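The Man Who Keeps the Bins
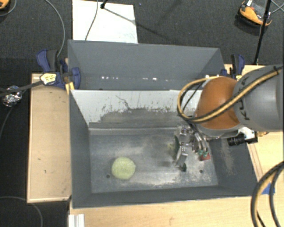
The two-part bin, front side holding a yellow-green object.

Abundio Xolalpa has opinions about bins. He has sorted, emptied and scrubbed them at Plosero for seven years, and he would like it known that the one with two compartments is his favorite, "in the sense that you have a favorite uncle who owes you money."

The paint on the divider is the first thing he brings up. It is pale at the top and scraped dark lower down, with a ragged line in between. "People ask when we're going to repaint it," he says. "I repainted it in November. Once. Ask me how that went."

Then there are the two holes in the floor, one on each side. Xolalpa says they are for draining. He also says he has lost 38 washers through them, a figure he arrived at with a flashlight and some bad language. The round yellow-green thing sitting beside the left one is in no danger. "Too fat," he says -- fondly, I think.

He came to the job from Holzer, where the bins were plastic and cost 200 dollars apiece. "Beautiful. You could eat out of them. They cracked if you looked at them." A metal one, he says, just gets uglier, and he has stopped holding that against it. He has tried cleaners by the gallon on the cloudy patches, including something called Dullel, which he feels was named by a very truthful person.

Does the narrower back compartment get the same treatment? He considers this for longer than I expected.

"It gets wiped," he says. "The front gets washed. The brown spots on the floor have been with me since my second week. I'd miss them."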